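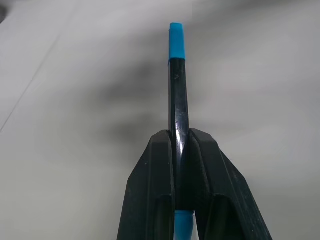 ## Labelling freezer tubs – what pen are you all using?

**ostgate_edem**, July 10, 2018

Right, I've had enough. Found a tub at the back of the freezer last night and couldn't tell you if it was leek soup or wallpaper paste. I'd written on the lid in April and it had smeared to a grey smudge. I batch cook every month (16 tubs, give or take a lasagne) and I'm losing the will. What do you use that stays put?

**pickle_aunt**

Masking tape! Write on the tape, stick it on while the tub's dry and at room temperature, THEN freeze. Any old marker will do. I've got curry in there from before Easter and I can still read it.

**AkuaZ**

Sorry, can't agree with tape. Mine curls up and drops off, and then I've got a drawer full of little labels and mystery tubs – worse than no labels at all. I write straight on the lid with a permanent marker and take it off with a dab of surgical spirit when the tub's empty.
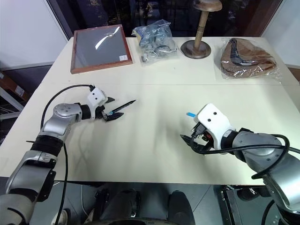
The trick is to let the ink dry for a few minutes before anything goes near the cold. I used to write on them straight out of the freezer, with frost all over, and of course it went everywhere.

**pickle_aunt**

Surgical spirit on something you eat out of? No thanks.

**AkuaZ**

It's the outside of the lid, and it gets washed after!

**tiltport_tom**

I number mine and keep a list on the freezer door. Tub 6 is chilli, and so on. You only write the numbers once.

**ostgate_edem**

Tom, my lot would never cross anything off. I once had a list saying we had four fish pies and there were none.

Going to try both, half tape and half straight on the lid. Akua, do you go fine tip or chunky?

**AkuaZ**

Fine for the date, chunky for the name. And put the date on, Edem, I know you don't.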